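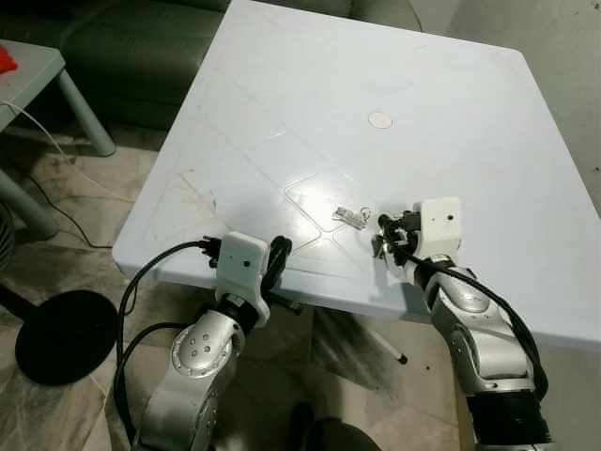
Weekend Steward, Ruawai Holiday Park

Part-time, seasonal, with the option of staying on if we still like each other in November

Ruawai is a holiday park of 121 pitches, a shower block, a shop the size of a generous wardrobe and a duck pond that the brochure calls a lake. We are looking for a weekend steward to help keep all of it more or less upright.

The work is mostly people and mostly keys. You will book guests in, show them to their pitch, and then show them to their pitch again once they have driven past it. You will explain the recycling. You will rent out the garden furniture, take it back in, and hose it down, including the tables that have been used as a barbecue stand by someone who swears they don't own a barbecue.

You will also be in charge of the lost property cupboard. At the last stocktake it held 155 items, mostly single flip-flops, and one wedding cake topper that we would very much like somebody to ring up about.

Hours are Friday evening, all day Saturday and Sunday until the last caravan has got round the bend by the gate. There are two stewards on at any time, so you will always have somebody to blame. Every third weekend is your own. Pay is above the minimum wage by an amount we are happy to discuss in person, where you can't see us wince. A static caravan is available at a low rent for anyone coming from further off than Cernomport. It has a good view and a temperamental boiler.

You should be able to reverse a small tractor, add up without a phone and stay polite to a man in a dressing gown. A driving licence is needed. First aid training is handy, but we will pay for the course if you haven't done it. Experience in hospitality is welcome. So is experience of being a parent, a referee or a night bus driver.

We use a booking system called Vurkier. Please don't claim to be good at it on your application, as we have had it for years and will know.

To apply, write to Hendrik Modise at the park office by 5 Feb 2022. One page will do. Tell us what you have done for work, when you could start, and how you would settle a row between two families over one tap. Chats will be held in the office with Hendrik and Booker Tran, who runs the shop and will ask you about ice cream.

No agencies, please. Dogs may attend the interview on a lead.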